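The Can End: How a Quarter Inch of Aluminum Decides the Shelf Life of a Drink

Thursday, January 9, 2025

The aluminum beverage can is usually discussed in terms of its body. Wall thickness, print quality and recycled content all belong to the cylinder, and the cylinder is what the buyer sees. Most of the engineering disputes in the trade concern the lid, known in the plants as the end. It is made on separate machines, from a different alloy, often by a different company, and it reaches the filler in paper sleeves while the bodies arrive on pallets. The two parts meet for the first time a moment before the drink is sealed inside.

The joint between them is called a double seam. It has kept the same basic form for more than a century, through steel, tin plate and aluminum, and it remains the part of the package most likely to cause a recall.

Five layers

A double seam is made in two steps. In the first operation, a roll with a deep, narrow groove presses against the rim of the end and curls it under the flange of the body. In the second, a roll with a flatter, wider groove squeezes the curl tight. The finished seam holds five layers of metal, three from the end and two from the body, with a thin ring of rubber-like compound filling the gaps between them.

The compound does less than most people assume. It fills small voids, but it can't hold a seam that has been formed badly. The strength of the joint comes from the way the body hook and the end hook lock behind each other. The length over which they lie side by side is called the overlap, and it is the first number any seam technician wants to see.

Overlap can't be measured from outside. Seam height and thickness can be taken with a gauge, and both are useful for trend charts, but a seam can pass on both and still have hooks that barely meet. To find the overlap, the seam has to be cut with a twin-blade saw and the section viewed under magnification. The alternative is X-ray, which leaves the can whole and costs a good deal more to install.

What goes wrong

Seam faults have plain names. A droop is a smooth bulge below the bottom of the seam, often caused by too much compound or by product trapped in the joint. A vee is a sharp droop. A cutover is a fracture or sharp edge at the top inside of the seam, where metal has been forced over the chuck. A false seam is one in which the hooks have not engaged at all, and it can look almost normal until the can is handled.

Wrinkles are harder to judge. When the edge of the end is curled under, its circumference has to shrink, and the extra metal gathers in small waves. The second operation irons them out. The degree to which this succeeds is reported as a tightness rating in percent, read by eye from the stripped end hook. Two trained readers will often differ on the same hook, and plants that compare ratings between shifts usually find that part of the variation belongs to the readers.

At the Drirko filling plant in Brirnau, the quality department addressed this by keeping a reference set of stripped hooks, mounted on cards and sealed in clear resin. New readers grade the full set before they are allowed to sign a seam report. The set is regraded every October, and hooks on which the readers cannot agree are replaced. The plant reports that disagreement between shifts fell in the first year, although the reference set itself took 15 weeks to assemble. Good examples of moderate wrinkling were the hardest to find.

The seamer and its settings

A modern seamer is a rotary machine. Each station has a chuck that fits down into the end, a lifter plate that pushes the can up against it, and a pair of rolls. Every station must be set separately, and every station drifts separately. A fault that appears once in every turn of the turret points to a single head. A fault spread evenly across the output points to the ends, the bodies, or something common to the whole machine, such as lifter pressure supplied from a shared air line.

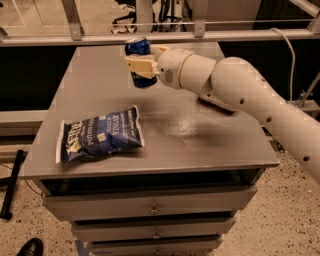 A blue aluminum can held upright. The silver rim is at the top.

Lifter pressure is the setting most often changed and least often written down. If it is too low, the body hook comes out short. If it is too high, the body hook grows long and the can wall may buckle under the load. The correction is simple, and for that reason it tends to be made during a run, by ear and habit, with no entry in the log. A technician who arrives later finds a seam that does not match the recorded settings and starts adjusting the rolls, which were correct to begin with.

The second frequent error is adjusting both operations at once. The second operation can only tighten what the first has formed. A loose first operation gives a rounded curl with too little tuck, and added pressure from the second roll will flatten it without lengthening the hooks. The outside gauge then shows an acceptable thickness. The cut section shows the problem clearly, and the usual advice is to take samples after the first operation alone before touching anything else.

Lighter ends

The older standard end had a steep inner wall, called the chuck wall, and a deep groove at its base, called the countersink. Together they kept the panel from bulging outward under pressure. In the newer designs the chuck wall is set at a lower angle and the panel is smaller, which allows thinner metal to carry the same load. The saving per end is slight, and it is multiplied across every can a plant fills.

The change was not free for fillers. A chuck cut for the old profile does not support the new one, so every head on the seamer needed a new chuck, and the rolls usually followed. Plants that ran both types during the changeover had to keep tooling separated and labeled. An old-profile chuck will run against a new-profile end long enough to produce a pallet of doubtful seams before anyone stops the line.

Rutkowska, a contract filler with 2 lines and a large number of small customers, chose to change one line and leave the other alone. The decision kept older end stock usable, but it meant that seam limits differed between machines standing side by side. The limit sheets are now printed on colored paper, one color per line, and fixed to the seamer guards. Electronic copies exist and are seldom consulted.

Sampling

How often to cut a seam is a question of cost against exposure. A destructive check takes one can from each head, so a large seamer gives up a full set every time. If checks are made once per shift and a fault is found, everything filled since the last good check has to be held.

Anbridge, which packs sparkling water and iced tea, reviewed its hold records and found 244 pallets placed on hold over a period of 3 years for suspected seam faults. Most were released after further checks. The direct loss was small, but the floor space and forklift time were not, and the company moved to shorter intervals for visual checks while leaving the teardown schedule as it was. The visual check is crude. It catches cutovers, droops and gross false seams, and misses short overlap completely.

Still drinks need particular care. In a carbonated product, internal pressure gives the can its stiffness, and a leaking can soon goes soft to the touch. Still tea has no gas of its own. A drop of liquid nitrogen is added before the end goes on, and if the dose is light, a sound can may feel the same as a leaking one. Plants running both kinds of product on one line generally set separate squeeze limits for each.

After the seam

A seam that leaves the machine in good order can still be damaged. Cans that strike each other hard on the conveyor take the impact on the seam, because it is one of the widest points of the package. Guide rails set too tight will polish the metal and can wear through the outer lacquer. Water left in the countersink after rinsing dries slowly under shrink film, and if it carries sugar or chlorides, corrosion may begin at the score line of the tab panel, where the metal is thinnest.

This kind of leak appears weeks after filling, usually in a warehouse and often in the middle of a pallet. One leaking can wets those beneath it, and their ends begin to corrode in turn. By the time the stain reaches the outer wrap, the first can is difficult to identify. Investigators look for the one that is empty and has the least corrosion on the outside, and work outward from there.

Air knives placed after the rinser remove most of the water. Their nozzles clog, and their angle shifts whenever the line is changed to a different can height, so the nozzle position belongs on the changeover sheet with the rail settings.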